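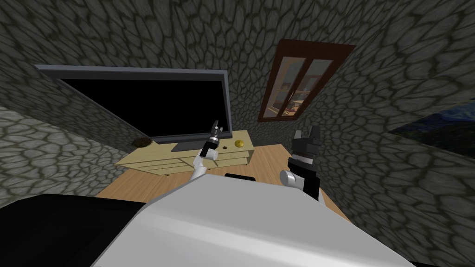 Walls of rounded gray stones with darker mortar between them.

How Mortar Holds a Stone Wall Together

A stone wall has two main parts: the stones and the mortar. Mortar is the paste that fills the gaps. It goes in soft and becomes hard.

What is mortar made of?

Most mortar has 3 ingredients: sand, water, and a binder. The binder is a fine powder, usually lime or cement. Sand takes up most of the space. The binder coats the grains of sand and locks them to each other and to the stone.

Lime is made by heating limestone in a very hot oven called a kiln. The heat drives a gas, carbon dioxide, out of the rock. The lump that is left is called quicklime. Quicklime reacts strongly with water and gets hot enough to burn skin, so only trained workers handle it.

How does it get hard?

Many people say that mortar "dries." Drying is only part of the process. Lime mortar hardens by taking carbon dioxide back out of the air. Slowly, the lime turns into the same mineral that limestone is made of. This can take months, and deep inside a thick wall it can take years.

Cement mortar works in a different way. Cement reacts with the water in the mix and grows tiny crystals. The crystals lock together. If the water leaves too soon, the crystals stop growing and the mortar is weak. Builders cover new walls with damp cloth in hot weather.

Why are some stones round?

Cobblestones are stones with smooth, rounded sides. Many come from riverbeds or beaches. Moving water knocks them against each other and wears down the corners. Rounded stones touch only at small points, so the gaps between them are large. A cobble wall needs more mortar than a wall of flat stones.

In the village of Grestinlow, the old sheep walls have no mortar at all. These are called dry stone walls. Flat stones are stacked so that each one rests on two below it, and their weight keeps them in place. Long stones, called through stones, reach from one face of the wall to the other.

Test it yourself

You need 5 small pebbles, damp sand, and a tray. Try to stack the pebbles by themselves. Then stack them again with damp sand packed between them. Tap the tray gently each time. Which stack stays up longer?

Words to know

Binder: a material that sticks other materials together.
Kiln: an oven used to heat rock, clay, or brick.
Through stone: a long stone that ties two faces of a wall together.

Written by Sihan Fu. Updated Oct 29, 2026.

Contact Flolulley Young Readers | © Flolulley | Back to top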